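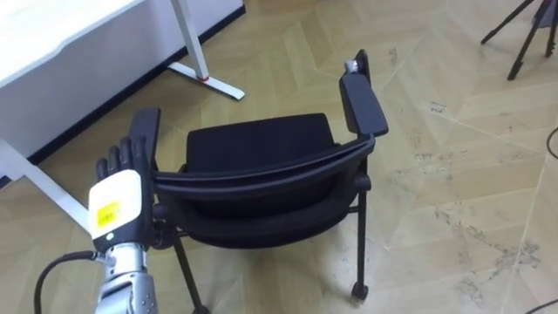 Visits > Workplace and Fit-Out > Cenwood open day

Search reports by site or keyword

Cenwood opened its refitted ground floor to visitors on Jun 30, 2020. The building has 1,978 square meters of usable area, and the route covered the rooms finished so far. Giorgia Barbieri of the facilities office led our group.

Most of our time went to the room used for furniture layout. The finish is plain: white wall, white door, white desks, black chairs. The chairs have armrests and run on small black casters. Barbieri said the purchasing specification asked for a chair that one person can roll out from a desk and park elsewhere without lifting. Oltex and Lim both supplied samples, and each was kept for seven weeks before the order was placed.

Tetsuya Ogura asked about caster wear. The maintenance plan calls for a check every November, with hair and thread cleared from the axles and any cracked wheel replaced. Spare casters are stocked on site. Glides were considered and rejected on noise.

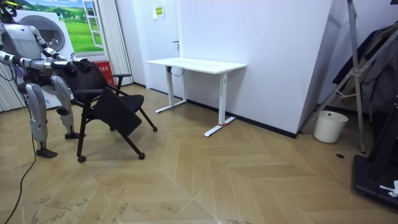
The desk against the back wall is a standing model with a thin rectangular top on two T-shaped legs. The long feet take up floor on both sides of the leg, and this limits how a chair with a wide base can be parked next to it. The layout drawing allows 91 cm of clear floor in front of each desk. Sayaka Sugiyama thought that tight for two people passing. Barbieri agreed to look at it again when the next rooms are drawn.

Cabling is less settled. A thin black cable hangs in a loop under the left end of the top. Plarnent has quoted for under-desk trays, with delivery in five weeks.

We also saw the storeroom and the loading door, where chairs are received assembled. Packaging goes back on the same truck.

Ustyna Mykhailiuk has the layout drawings and will send copies on request.

Filed under: Site visits, Seating, Desks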